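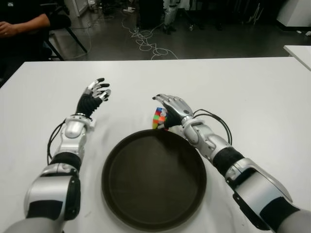 How to Run a Fixed-Point Count of Large Wading Birds

Applies to: herons, storks, cranes, spoonbills and ibises on open shallow water
Level: intermediate
Last revised: 19 Nov 2023

A fixed-point count records every bird of the target species visible from one spot during a set period. It gives an index of use, which can be compared between visits. It does not give the total population of a wetland. The method below is the one used at the Prusau lagoons and, with minor changes, at Darnura.

What you need

Spotting scope, 20x to 60x, on a tripod
Binoculars, 8x or 10x
Hand tally counter
Compass
Record sheets and pencil
Map of the site with the count sectors drawn on it

Step 1. Choose the point

Pick a spot with a clear view of at least two-thirds of the open water. A low bank is better than a tower if the tower puts you against the sky. Keep the sun behind you for the planned count time. Mark the point on the map and take a compass bearing to two fixed features, such as a pylon and a sluice gate, so that another observer can find the same place.

Do not move the point between seasons. If reeds grow up and block the view, record the blocked sector as "not visible" and leave the point where it is.

Step 2. Divide the view into sectors

Use permanent features as sector limits. Four to six sectors are enough for most lagoons. Number them from left to right. Floating vegetation and sandbars are poor limits, as both shift with water level.

Step 3. Settle

Arrive, set up the scope, and wait nine minutes before counting. Gray herons at the near edge usually flush on arrival and return within that time. Storks may take longer. Note any birds that leave during the wait in the remarks column, with direction of flight. Do not add them to the count.

Step 4. Count

Start at sector 1 and sweep once, left to right, at a steady speed. Count one species per sweep. Begin with the species most likely to fly.

For groups of fewer than 40 birds, count each bird. For larger groups, count a block of ten, judge how much of the field of view it fills, and apply that block across the group. Do this twice. If the two results differ by more than a tenth, count a third time and enter the median.

Birds that fly in from a sector already swept are not counted again. Birds that fly in from outside the site are entered as "arrivals" on a separate line.

Step 5. Record conditions

Enter start and end time, wind force, cloud cover in eighths, visibility, and water level from the gauge board if there is one. A count made in fog or heavy rain should be abandoned and repeated within 2 days.

Step 6. Check the sheet before leaving

Every sector needs an entry for every target species. Write 0 where none were seen. A blank cell is read as "not counted" and the visit will be left out of the analysis.

Common errors

Spoonbills asleep with the bill tucked in are often entered as egrets. Look for the heavier body and wait for one bird to lift its head.

Large mixed flocks are usually undercounted. Wanda Urbańczyk compared field totals with counts from photographs at Prusau in July and found the field totals low in nearly every flock of storks. The largest photographed flock held 3,207 birds.

Juvenile cranes standing behind adults are missed at low angles. Repeat the sweep after the family group moves.

Submitting results

Send sheets to Weronika Czerwiński at the Prusau field office by the end of the month. Scans are accepted. Keep the originals.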